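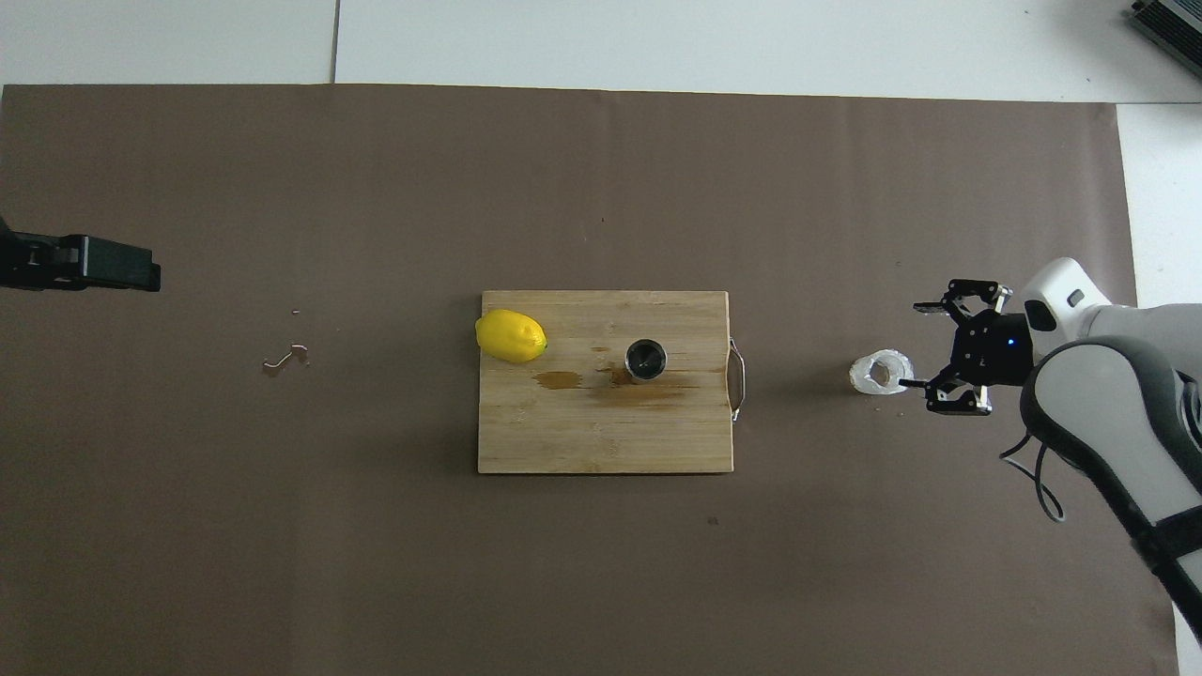

The lemon question

Every October, when the first cold snap comes and my kitchen window starts to fog over by four in the afternoon, I buy more lemons than any household of two could reasonably use. I can't help it. They look so cheerful in the bag, and I have grand ideas about curd and marmalade and a roast chicken every week, and then most of them sit in the fridge door until they turn hard as golf balls. So this year I decided to ask for help, and help came in the form of Emiliano Pacheco, who ran the pastry section at Dillico for long enough to have opinions on citrus that could fill a much longer article than this one.

Emiliano starts with one lemon. He puts a single lemon on a board, with a small round pot next to it for whatever comes off or out of it, and he doesn't reach for the next until the first is finished. Zest, then juice, then the shell goes into a jar of vinegar under the sink. "If I take out six, I make a mess of six," he told me, and I thought of my own counter on marmalade day and said nothing at all.

The board matters to him more than I expected. He likes a light wooden one, big enough that the fruit can roll a little without ending up on the floor, and he is very fond of a handle on the side. (I had always thought of handles on boards as a bit of decoration, something for hanging in a farmhouse kitchen. Then I tried carrying a heap of zest to the stove on a board without one.) Under it he spreads a big plain sheet in some dark color, brown for preference, right across the work surface. It catches the drips, and pale counters do stain, whatever the salesman told you. When he's done he gathers up the whole thing and shakes it over the bin.

For the zest itself he wants the yellow and none of the white, with light strokes, turning the fruit after each one. I'm heavy-handed and always have been, so my first few attempts were bitter enough to ruin a perfectly good pound cake. By the fourth lemon I had the knack, more or less, and the kitchen smelled wonderful – like a clean house and a candy shop at once.

My neighbor Su-bin Ban works the other way around. She juices first, warming the lemon under her palm on the board until it gives a little, and she freezes the empty halves to grate later, straight from the freezer, over pasta or a bowl of soup. I was doubtful about this and I still find it hard on the knuckles, but the frozen peel comes off in a lovely dry snow. She keeps her day's zest in a small pot with sugar rubbed through it and uses it in tea. Her mother did the same with yuja when she could get it.

Which method you choose depends on what you're cooking, I suppose, and on how patient you are. For the lemon bars that follow on the next page I'd go with Emiliano's, as you need the zest fresh and plenty of it. For a weeknight supper, Su-bin's frozen halves are hard to beat, and they keep well for 2 months in a tightly closed bag.

I have eleven lemons left as I write this. Two are promised to the chicken, and the rest are sitting in a bowl by the window where I can see them – I've stopped putting them in the fridge door, at least until they're all used up.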